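Chapter 7
When a Disease Crosses the Water: Quarantine, Isolation and Public Trust

In this chapter you will look at how communities have tried to slow an infectious disease before a vaccine or treatment was at hand. You'll meet the basic vocabulary, work through a case study set on an island, and start to think about why the same rule can be followed cheerfully in one town and ignored in the next.

Key terms: quarantine, isolation, incubation period, contact tracing, reproduction number, index case, compliance

7.1 An old idea that keeps coming back

Start with a ship. In the fourteenth century, port cities on the Adriatic began holding arriving vessels and travellers away from the town for a set period before anyone could come ashore. At first the wait was thirty days; later it was stretched to forty, and the Italian for forty days, quaranta giorni, gave us the word quarantine. Think about what those officials didn't have. They had no microscopes, no germ theory, no idea that plague was caused by a bacterium. What they did have was a record of which ships had come from where and who had fallen ill afterwards, and they made a policy out of it. I find that thrilling every time I teach it!

The practice travelled. By the nineteenth century there were quarantine stations at North Head in Sydney, at Point Nepean in Victoria and on Grosse Île in the St. Lawrence, and you can still walk through all of them. If you live anywhere near one, go. Look at the way the buildings are laid out, with first-class passengers in one spot and steerage in another, and ask yourself whether the disease would have cared about the price of a ticket. (We return to this question in 7.6, where it gets a good deal more complicated.)

Many people use quarantine and isolation as though they were the same thing, and newspapers do it constantly. They are different, and the difference matters for everything that follows.

Isolation separates people who are known to be sick from people who are well.

Quarantine separates or restricts people who may have been exposed, in order to find out whether they become sick.

A child with measles who stays home is in isolation. Her unvaccinated brother, who feels perfectly fine and is bored out of his mind, may be in quarantine. The length of his quarantine depends on the incubation period, the time between exposure and the first symptoms. For measles that is usually one to two weeks, sometimes longer. For influenza it is only a few days. A quarantine shorter than the incubation period lets cases through, and one much longer keeps people from their work, school and families for no gain.
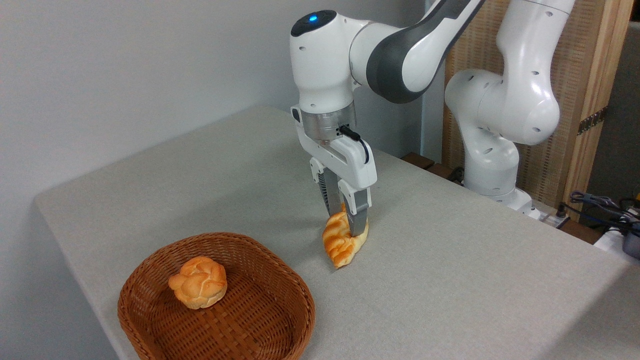
Figure 7.1 Robotic arm with parallel-jaw gripper above a light grey tabletop.

7.2 Counting contacts

Suppose one infected person arrives in a town where everyone is susceptible. On average, how many others will that person infect? The answer is called the basic reproduction number, written R0 and said "R nought". If each case leads to more than one new case, the outbreak grows. If each case leads to fewer than one, it fades, though it may take its time about it and cause a lot of misery along the way.

Here is the part students often miss on a first reading. R0 describes a pathogen in a particular population, with its own habits and housing and climate. A germ doesn't carry one fixed number around in its pocket. Crowded housing pushes the number up. So does a culture of long shared meals, or a winter cold enough that everyone stays indoors with the windows shut. Once people change their behaviour, or some of them become immune, we speak of the effective reproduction number, Rt, which moves from week to week.

You can try this with pencil and paper. Let each case infect 2 others, and draw the chain out for seven rounds. The seventh round alone contains 128 new cases, and the total since the start, first case included, is 255. Now draw it again, but cut one branch early, at the second round, and see how much of the tree disappears. That is contact tracing in its simplest form — find the branch, and cut it while it is still thin.

Real outbreaks are lumpier than the tree you have just drawn. Many infected people pass the disease to nobody at all, and a few pass it to a great many. A choir practice, a wedding, a fishing crew sharing one small cabin: these are the places where an average stops being much help. Keep this in mind when you reach the case study.

7.3 Case study: the Skenholm ferry

Skenholm is a small island community with one school, one shop and a ferry that, in the winter of our study, ran 2 crossings a day. Just over 200 people were living there when a respiratory illness reached the mainland port of Teltenier. The island's doctor, Halfdan Bach, had worked there long enough to know most households by the sound of their boots on the clinic steps, and he began his notes before there was a single local case.

The mainland health authority advised people to avoid unnecessary travel. It didn't order the ferry to stop. Islanders depended on it for fresh food, medicine and wages, and a number of families had someone working on each side of the water. At a meeting in the school hall, two proposals were put forward. One was to suspend passenger crossings completely and carry freight only. The other was to keep the ferry running and ask each returning islander to stay at home until the incubation period had passed, with groceries left at the gate.

The second proposal carried, narrowly. Bach had argued for the first. His notes from the evening are wonderfully frank:

"I lost, and I lost to people who had listened carefully. Their point was that a closed ferry would be got around by private boat inside a week, and then I wouldn't know who had come and gone. I still think I was right about the disease. They may have been right about the island."

In March the first case appeared: a deckhand, who lived with two other crew members. All three stayed in. The shop organised deliveries, the school shut its doors for a time, and a hand-drawn chart of who had been on which crossing went up in the clinic's back room. You will find a redrawn version in the workbook, with names removed, and you'll use it in Activity 7B to reconstruct the chain of contacts.

Before you read on, write down your own answer to this question: if you had been in the hall, how would you have voted, and what information would have changed your mind? Keep the page. We'll ask you to come back to it at the end of the chapter, and most people find they want to cross something out.

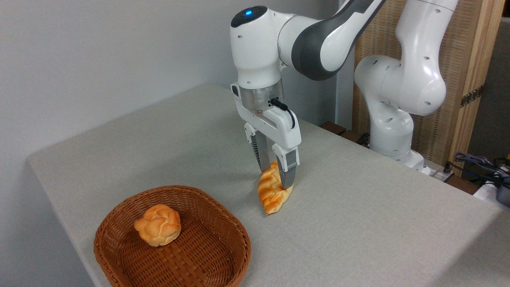

This page was last changed in March

7.4 Why do people follow the rules?

Epidemiologists can calculate how well a measure should work if everyone follows it. Whether everyone does is a question for sociologists, historians, economists and, quite often, the person behind the counter at the shop.

Akinyi Ndung'u and Brahim El Khatib, whose interviews on Skenholm appear in the readings for this chapter, went back to the island once the outbreak was over and asked residents what had made staying home easier or harder. Money came up first. A person on a salary could sit out the incubation period with a stack of library books; a person paid by the shift could not, unless somebody covered the loss. Next came clarity. Islanders spoke warmly of the doctor's weekly notice, which was a single page, said plainly what was known and what wasn't, and was corrected openly when it had been wrong. One resident had kept every copy in a biscuit tin.

Fairness came up too, often with some heat. A rumour that a visiting contractor had been waved through without staying home did more damage, in the opinion of several people, than any real breach. The rumour was false. By the time this was known, a few households had already decided the rules were only for some.

Notice how little of this has to do with biology. The same pathogen and the same sound advice can produce quite different results depending on wages, rumours, and whether people believe they are being told the truth. This is what makes public health such a marvellous subject to study, and such a hard one to practise.

Stop and think

Find a notice from any past public health campaign. A local library or museum will often have some tucked away, and yours may be delighted to be asked. Who is the notice speaking to? What does it ask them to do, and what would it cost them to do it? Is there anything the reader might reasonably want to know that the notice leaves out?

Talk with an older relative or neighbour about an outbreak they remember. Polio, measles and the influenza of 1957 are all within living memory for some people, and you may hear about closed swimming pools, cancelled fairs or a cousin who spent months in hospital. Take notes during the conversation and write them up the same evening, while you can still hear the voice.

7.5 What to watch for in the rest of the chapter

The next sections move from the island to the city, where the ferry becomes a rail network and the school hall becomes a parliament. Priya Thibodeaux's essay on tenement districts opens Section 7.6, and Guangming Cai's short piece on keeping records by hand follows it. Read Thibodeaux first, even if you're tempted by the shorter one. Her map of shared stairwells will be needed for Activity 7C, and it's worth having a good long look at it before class.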